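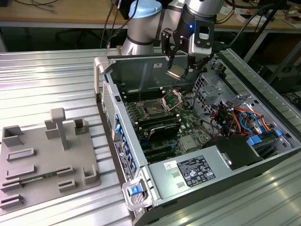

3.2 Collection of Demonstrations

Demonstrations were gathered at the Vateston site in May by two operators, Nanami Tanabe and Vendula Machala, neither of whom had taken part in the design of the policy. Each operator completed a training period of 16 episodes, which were discarded, before any recording was kept. An episode covers a single part and ends when the operator marks it as a success or a failure. Failed episodes were retained and labeled — they are used in Section 4 to train the success classifier.

Starting positions of the arm were drawn at random before every episode. The position of the computer on the table was changed after every eight episodes, and the operators switched places at the same interval.
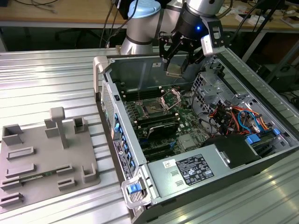

Figure 2. Workspace during collection, with the fixture plate to the left of the open computer.

Processor placement proved the most demanding task to demonstrate, as the operator must align the part with little clearance on any side. An episode of this kind is accepted only if the lever of the retention frame is raised and the socket is empty at the start, as in Figure 2. Memory modules follow the same rule for their slots. The fixture plate remains beside the computer throughout, and its slotted rails give the policy a second set of insertion targets. Labels were reviewed by Khadija Ait Brahim, and disputed episodes were removed from the Leltach set before training.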